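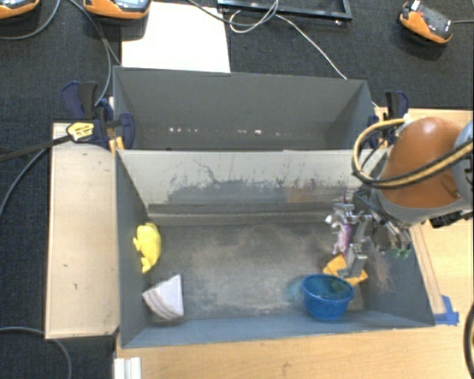 January 29, 2023

Blog traffic, Gourlay site. Notes before I forget, will tidy up later (won't).

Pulled the numbers again this morning. 2,431 visits to the blog since the redesign went live, against a target of 2,000 which Kenneth set and then forgot he'd set. Good, but most of it is landing on two old posts - the sizing guide and the returns one. New posts barely register. Effie thinks it's the titles. I think it's that we've published 30 things with no links between them.

Checked that. Went through the lot by hand, Stellari open in the other window. Hardly any internal links, and the ones that exist go to the home page. Also found a category called "News" and another called "news", both indexed. Merged them. Redirect is in, needs checking on the live site, not just staging.

Titles: Effie rewrote a batch last week, shorter, main phrase near the front. Too early to say. Don't touch them again until we have a clean run of data, last time we fiddled halfway through and couldn't tell what had done what. Adanech has the old titles in a sheet if we need to put them back.

Meta descriptions - Gravatmont plugin is filling the blank ones with the first sentence of the post. Which for most of ours is "Welcome back to the blog". So that is what people see in the results. Turned the autofill off. Someone has to write them properly now, probably me.

Call with Settimio re newsletter. He wants every post to go out as an email the same day. Alistair against, says open rates dropped last May when we did that. Settimio says the subject lines were bad. Both could be right. Agreed to split the list in 2, half get each post as it comes, half get a round up. Same subject line style for both or the test is worthless. Adanech to set up the segments in Dratulell, she knows where the unsubscribe thing breaks.

Did not get to: image sizes on the older posts, broken contact form on mobile (Kenneth says fixed, it isnt, tried it on my own phone), the duplicate author pages.

Question for Alistair - do we count a visit that comes in from our own email as search traffic anywhere in the report? Two of the charts don't agree and I suspect the campaign tags are being stripped by the redirect. Tried one link by hand and the tag was gone. Tried another and it was there. Need a proper list of which ones.

Next: link the sizing guide to the newer posts first, it gets the most readers. Then the retruns one. Leave everything else alone.

Password for staging has changed, ask Effie.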